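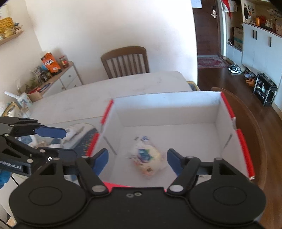
Packing demos, how messy do you let them get?

lerk_bench
ok so we're at 391 episodes of pick-and-pack for the Lerkiteck policy, all collected at a kitchen table with the handheld grippers. Target was 18 items into a box. Problem is the bags. A little white plastic one down in an open box goes all crumpled, and the policy has no clue where the edge is. Rigid stuff fine. Anything that crinkles - coin flip. Do I keep recording more of the same or start changing the table around? Deadline is end of July so I can't do both properly.

urard_fan
change the table. more of the same just gives you a policy that knows one table

tworightthumbs
Disagree. 391 over 18 items is hardly anything per item. You don't have enough of the same yet to know if variety is the problem. Fill out the bags first, then move stuff.

lerk_bench
bags are most of it already tho. the boxy items I did in one evening and stopped

tworightthumbs
Then what's your split? If you did the bags all in one go with the same approach angle you have one demo recorded a lot of times.

lerk_bench
ugh. yeah mostly top down. some from the side when I got tired

costigan_user_4
We had this at the last place, on the Costigan set. 2788 episodes and the thing still chased the middle of the bag every time because that's where all of us grabbed. Ended up throwing out a big chunk and redoing it with a rule: crimped end, long side, corner, rotate between them. Write it on a sticky note or you will drift back, everyone drifts back.

urard_fan
this but also swap operators. my grabs look nothing like my roommates
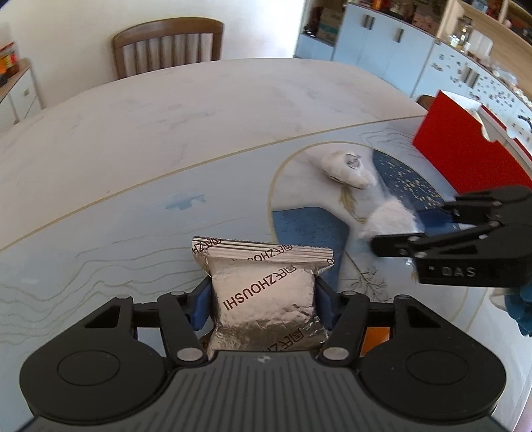 lerk_bench
ok so tried the rotate thing tonight, 163 new ones. Slower than I wanted. Side grabs on the small foil packs are the annoying ones, you squeeze a hair too much and the pack folds, then the release is ugly and it sticks to one pad. Do you guys keep those or bin them

costigan_user_4
Keep if it ends up in the box. Bin if you had to shake it off.

tworightthumbs
I'd bin both. Sticky release is exactly what you don't want it copying.

costigan_user_4
It's going to happen at run time whether you show it or not. Better it has seen a recovery. Tag them seperately and you can always drop them later.

tworightthumbs
Tagging works if somebody tags. In my experience that's a column full of blanks.

lerk_bench
lol our notes column is all blank yes

kurken_mod
Kurken recorder has a hotkey for this now, hold it down during the bad part and it marks the span. Settings, then Annotations. Off by default for some reason. Works with two grippers too, but it marks both hands, so if only the left one fumbled you have to fix it by hand after.

lerk_bench
oh nice did not know. both hands is a pain but ok

urard_fan
side question, do you reset the table between episodes or just keep going

lerk_bench
keep going till the box is full then dump it out. so the starts are kinda random

tworightthumbs
Fine for the items. Not fine for the box, bet it never moves.

lerk_bench
...it moves a little

urard_fan
move the box. every ten or so, turn it too

costigan_user_4
+1. And open it differently, flaps in, flaps out. Ours learned the flap.

lerk_bench
alright. plan is box moves every ten, three grab spots, hotkey on, fumbles tagged not binned (sorry thumbs). Training run goes overnight once I have enough side grabs, will post the curves

tworightthumbs
Train one with the fumbles and one without, then post both.

lerk_bench
if the gpu is free ya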